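Water bills, the spring changes and what to do about them

Quick one this month, lots to get through. The new Stulura billing setup went live in March and the inbox filled up by lunchtime. Same few questions over and over so I'm putting the answers in one place.

First thing. Your account number changed. The old one still works for paying by phone but not on the website. If the site says "no match found" you're typing the old one. New number is on the back page of the last bill, bottom left, tiny print. Yes it's tiny. I complained.
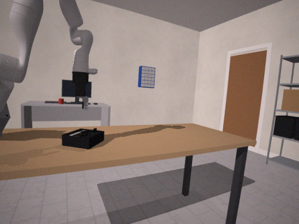
Second thing, the tiers. Up to 2000 gallons you pay the base rate, same as before. Over that it steps up. A family of four goes over easily, a single person in the Tremari apartments mostly won't. The step used to be figured over two months and is now figured monthly, so one heavy month can't hide behind a light one anymore. Filling a kiddie pool, reseeding a lawn, having the grandkids for a week — all of that shows up now.

Leaks. A toilet that runs all night can get through 300 gallons or more and you won't hear it from the bedroom. Food coloring in the tank, wait fifteen minutes, don't flush. Color in the bowl means the flapper's gone. New flapper is a few bucks at Nic Giolla hardware, take the old one in with you becuase there are a dozen kinds and they don't all fit. Ask at the back counter.

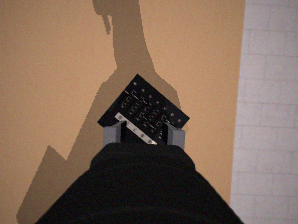
If the leak was underground or inside a wall you can ask for a one-time adjustment. Needs a plumber's receipt and two bills, one from before and one from after. Photos are fine, no need for originals. Send it within 40 days of the high bill. They are strict on the 40. A neighbor on Stikness Lane missed it by a weekend and got nothing off an $800 bill, which still makes me mad.

Autopay did NOT carry over. Repeat, did not carry over. If you were on autopay in February you have to sign up again with the new number. Late fees from the first month are supposed to be waived if you call. Call in the morning, hold times after 2 get silly.

Paper bills. Still free. There's a box already checked on the website for going paperless, uncheck it if you want mail. Same page, near the bottom, is where you set a high-use alert. Worth doing, it texts you when you go past whatever number you pick. I set mine low and got one the first week (garden hose, my own fault).

Meter reading. Lift the lid by the curb with a screwdriver, look out for spiders, write down all the digits. Turn everything off in the house, wait an hour, read it again. If the number moved something's running. Start with toilets, then the outside faucets, then the water softener if you have one.

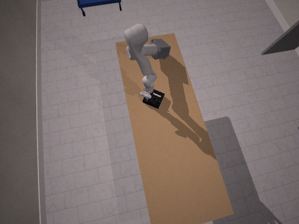
Coming up

Hydrant flushing on the east side through April, evenings after 9. Water may run brown for a bit. Run the cold tap in the tub until it's clear, and hold off on white laundry. It doesn't hurt the pipes.

Sidewalk patch on Stikness Lane is pushed back again, no new date. Park on the even side untill the cones are gone.

Rain barrel orders close at the end of the month. Forms are at the library desk. Pickup only this year, no delivery, so bring something bigger than a hatchback.
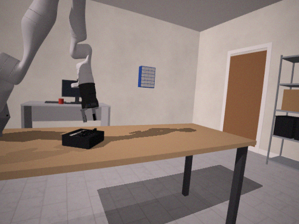
Newsletter editor, Tremari Neighborhood News

Got a bill that makes no sense? Drop a copy in the newsletter box at the library, with the account number blacked out please. Can't promise a fix but I'll tell you who to call. Next issue has the yard waste schedule, plus the pool hours if they ever send them to me.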